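Jadov Two-Arm Bench Kit: Set-Up Guide
Section 5. Mounting the arms, routing cables, and the first sorting run
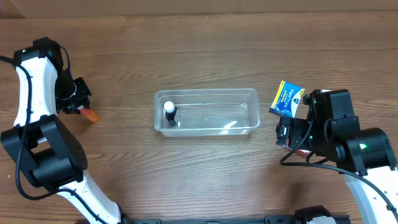
Figure 5-1. Both arms on the base rail, with the clear container between them and an item at each gripper.

Read this section through once before you pick up a tool. It assumes you have finished Section 4, so that both arms are built, the joints have been numbered, and the controller board has been flashed. If you are building in a shared workshop, plan on one full session for 5.1 to 5.3 and a second one for the rest.

You will need:
Base rail and its bolts
Two assembled arms with grippers
Two arm cables
Hex keys from the kit
Two bench clamps (not in the kit)
Hook-and-loop cable ties
One shallow, clear plastic container
A handful of small household packages for sorting

5.1 Preparing the table

1. Choose a table that does not rock. Put your weight on each corner in turn. If it moves, shim the leg now.

2. Clear the top. The arms can reach farther than they look like they can when folded, and cups are the usual casualty.

3. Wipe the surface with a dry cloth. Do not wax or oil a wooden top before mounting. The rail will creep under load.

4. Lay the rail along the edge you will stand at, parallel to it. The slots face up.

5. Clamp the rail at both ends. Tighten by hand, then add a quarter turn.

NOTE: The Crenshaw rail and the older Edstead rail have the same bolt pattern but different slot widths. Edstead owners should use the square washers from bag C under every bolt head.

CAUTION: Do not drill through the rail to fix it to the table. If you want a permanent mount, use the existing holes.

5.2 Mounting the arms

Work with the power supply unplugged from the wall. Switching off the controller is not enough, as the supply holds a charge for a short time after.

1. Set the left arm on its mount with the elbow pointing away from you. Start all the bolts by a few threads before tightening any of them.

2. Tighten in a cross pattern.

3. Do the same with the right arm.

4. Measure between the two shoulder centers. The default configuration file expects 34 cm. If your table forces a different spacing, write the real figure down. You will enter it in 5.4.

5. Hold each upper link lightly and swing the arm through its range by hand. It should move with an even drag. A gritty spot usually means a screw in the joint housing is standing proud. Back it out, check the thread, and seat it again.

6. Check that neither arm strikes the rail at the bottom of its travel.

If the arms can touch each other when both are stretched inward, that is normal. The software keeps them apart once the spacing has been entered. Until then, keep one arm folded whenever the other is powered.

5.3 Routing the cables

More first builds are stopped by a snagged cable than by anything in the software. Take your time with this part.

1. Plug the left cable in at the gripper end. Leave a loose loop at the wrist, large enough to pass two fingers through.

2. Run the cable along the outer side of the upper link and past the elbow. Tie it on the links only. A tie placed across a joint will pull the plug out within a few cycles.

3. Bring the cable down to the rail and tie it there.

4. Repeat on the right. The right cable may cross a short stretch of open table on its way back. This is acceptable as long as the curve stays wide and clear of the container.

5. With the power still off, turn each wrist to both stops and watch the loop. It should open and close without going tight.

CAUTION: Never route a cable between a gripper and the work area. A closing gripper will cut the jacket.

NOTE: Builders often ask if the cable can go inside the links. It can on the left arm, with patience. We do not recommend it on the right, where the wrist housing leaves too little room for the plug.

5.4 Power-on and home position

1. Fold both arms. Plug in the supply, then switch on the controller.

2. Wait for the indicator lights to come on steady green. A blinking light means the joint has power but has not reported to the controller. Reseat the cable at that joint and restart.

3. Open the settings page and enter the shoulder spacing.

4. Choose Home, left arm. Keep a hand on the stop button. The arm rises slowly and halts with the gripper open.

5. Choose Home, right arm.

6. Set the speed limit to 18 percent. Leave it there for the whole of this section.

7. Set the grip force to 5. The scale is arbitrary and does not correspond to newtons.

If an arm drops when you release it, switch off at once and return to the joint numbering table in Section 4. Two swapped joint numbers are the likely cause.

5.5 Placing the container

The container is the target for everything both arms pick up, so its position matters more than the position of the items.

1. Place it with the long side parallel to the rail.

2. Center it between the arms by eye, then nudge it until each gripper can reach past the middle.

3. Lower each gripper in turn over the container using the manual controls. The fingers must clear the walls at both ends.

4. Mark the corners with low-tack tape. You can skip the tape if you are only testing for an afternoon, but you will have to repeat step 3 after every bump.

A clear container lets you see the contents from where you stand. It can also throw reflections that confuse the camera in bright rooms. If the preview shows white streaks on the walls, move the lamp before you change any camera setting.

5.6 Choosing the first items

Start with light things that do not matter to you. Empty cartons from the medicine cabinet are good, and so are small bottles with the cap screwed down. The VapoDrops box in Figure 5-1 is a convenient shape: flat faces, square corners, and a printed front the camera can tell from the table.

Small bottles are harder. Grip them by the body, below the cap, and lower them straight down if you want them to stand. A bottle can lean a little in the container and still count as placed.

Avoid for now:
Glass of any kind
Anything over 300 grams
Bags and pouches
Anything sharp
Medicine you intend to take

5.7 The first run

1. Put one item on each side of the container, within reach of the arm on that side.

2. Select Manual Pair. Left and right controls now move their own arm only.

3. Bring the left gripper down over its item. Close slowly until the item stops shifting, then lift by a finger's width and wait. If it slides, lower it and regrip nearer the middle.

4. Raise the item above the level of the container wall and hold.

5. Pick up the second item with the right arm. A box may come up at an angle. Leave it that way. Correcting the tilt in the air is a skill for later.

6. Move one arm over the container, lower, and open the gripper. Withdraw that arm fully before bringing in the other one.

7. Release the second item. Home both arms.

8. Repeat until you can clear the table without touching the container.

CAUTION: Keep hands, sleeves and hair outside the reach of both arms while either one is powered. To recover a fallen item, press stop first.

5.8 If something goes wrong

The gripper closes but the item falls. Raise the grip force by one step. If a carton starts to crush, go back and clean the finger pads.

The container slides. Put a square of shelf liner under it.

One arm lags the other. Check that the speed limit was saved for both. The settings page stores them separately.

The arm stops partway and the light goes out. The joint has tripped on load. Switch off, move the arm away by hand, wait some five minutes and restart. If it trips again without an item in the gripper, loosen the mounting bolts and repeat 5.2.

The rail has shifted. Reclamp it, then redo 5.5 from step 2.

Replacement pads, washers and cables are listed under Castudberg spares in Appendix B. Quote the rail type when ordering.

Section revised November 21, 2020. Continue to Section 6, Recording and replaying a movement.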